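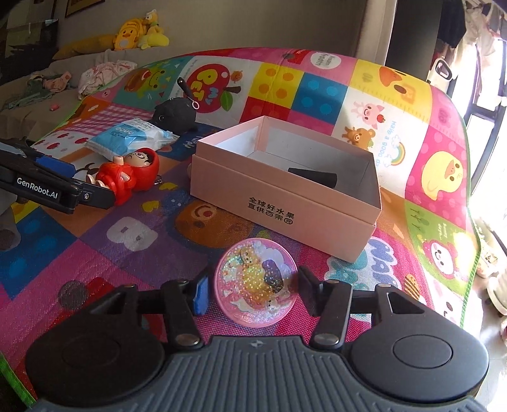

Review: Iltlow document reader, three weeks in
December 2018
Filed under: Reviews, Courts, Leaks

Quick one, hearing prep is eating my week. People keep asking what I use to get through court filings and records dumps. Since Hubert Witkowska left the desk it's been Iltlow, so here goes.

What it does: takes a pile of scanned PDFs, makes them searchable, lets you tag and share. That's it. No fancy charts.

First test was the Gündoğdu whistleblower file. 2,000 pages, half of them crooked faxes. Took 90 minutes to load on my old laptop. Search was good after that – found every mention of the deputy's name in the typed pages, missed most of the handwriting. Expected.

Redactions. Big one for us. Blacks out the text and removes it underneath too, I checked by pasting into a blank page. Tovitz didnt do that when I tried it last year and I've never gone back.

Bad stuff: page numbers. It renumbers everything from one, so the court's page 269 came up as 261 and I cited it wrong in a draft. Tuncay Karaca caught it before it went up, thank god. There's a setting to keep the orignal stamps. Buried under Export, of all places.

Also the sharing links never expire unless you kill them by hand. For a tool sold to people handling leaked material that's pretty bad. Wrote to support, got a form reply.

Would I pay for it? Yes, for the redaction. Freelancers doing one case a year, stick with the free version, the search is the same.

Hultlow review next if the judge ever sets a date.

Comments (2)

Yogesh Joshi: does it work offline?

Reply: search yes, loading no.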